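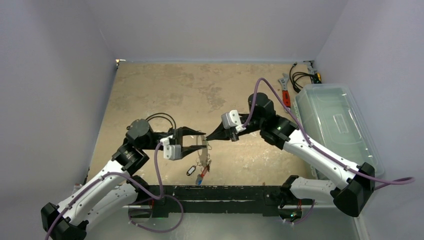
Cell 3, key bunch between the two grippers, handover task.

Ticket: Khokhar bimanual set, episodes rejected at upload
Opened by: Gijs Boersma
Date: Monday, September 30, 2024
Priority: high (Luvard wants the April task list finished first, we are behind on it)
Status: waiting on Satbridge side

Problem
Uploader throws out episodes from cell 3. Message is "stream length mismatch", nothing else useful. Cell 1 and 2 fine, same build, same config as far as I can see. Batch from this morning was 125 episodes, 7 bounced. Not a lot but all 7 are handover tasks, none are plain pick and place. So not random.

What I tried first
Restarted uploader. No change.
Restarted both arm drivers, left then right. No change.
Re-ran one rejected episode through the local checker. Passes locally. Fails at Satbridge. Same file, checksums match.
Swapped network port. No change, put it back.

Opened one of the bad ones by hand. Joint states for the left arm 912 rows, right arm a few short of that. Gap is always near the end, in the last stretch before the operator hits stop. Gripper channel is complete on both sides. So it's joint states only, right side only.

Checked the good ones from the same batch, right arm is complete in every one I opened. Did not open all of them.

Thinking it was cabling. Went over the right run by hand from wrist to base, wiggled every clip with the logger on. No drops. Did the left too for comparison. Nothing. Would not rule it out for good but it's not top of my list anymore.

Second idea: stop signal. On handovers operators hit stop while both arms are still moving, on pick and place they park first. If the right driver closes its file on the stop signal and the left one flushes first, you'd get exactly this. Looked at the Prostitora recorder config, flush_on_stop is set for left and missing for right in cell 3. Cells 1 and 2 have it on both. No idea when that went missing, the config history only goes back to the last reinstall.

Added the line, restarted recorder, ran fresh handovers. Picked small awkward stuff on purpose, keys and wrappers, those are where people fumble and stop early.

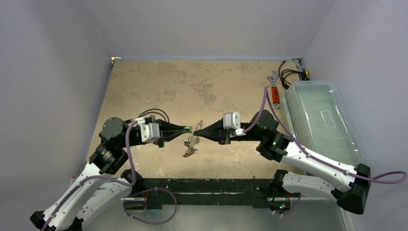 Stopped mid-motion on every one to force it. Local row counts now match left and right. Tried slow, tried fast, tried stopping with the grippers right up against each other. All match. Uploaded three of them and they are sitting in "pending" so can't call it fixed untill Satbridge chews through the queue.

Note on labels while I'm in here. The wrapper episodes were going in under "soft object" and the key ones under "metal object", but the task sheet only has "small object" for handover. Checker does not care, the training side will. I left the old labels alone and used "small object" for the new ones. Somebody please decide, I don't want to relabel twice.

Also: reset between episodes is drifting. Tools and the storage box stay put at the back and right side, fine, that's agreed clutter. But the start spot for the object moves around depending on who is on shift. If that is meant to be random then write it in the sheet. If not, we need tape on the floor.

The 7 rejected
Don't delete. Joint rows missing at the tail only, so they can be trimmed to the last common timestamp and resubmitted. I have a script that does it, tested on one, plays back ok. The handover itself is done well before the cut in the ones I watched. Will not run it on the rest till someone at Luvard says trimmed episodes are accepted.

To do
- Satbridge: confirm the three pending, send the full error text and not just the short one
- Luvard: yes or no on trimmed episodes
- Luvard: label question above
- me: diff the recorder config accross all cells, add it to the morning check
- me: ask operators to park before stop anyway, even with the flush line in

Update, later same day
Two of three accepted. Third still pending, no error. Config diff done, only difference left is the cell name. Keeping the ticket open overnight, cell 3 can keep recording handovers in the meantime but hold the uploads.

Gijs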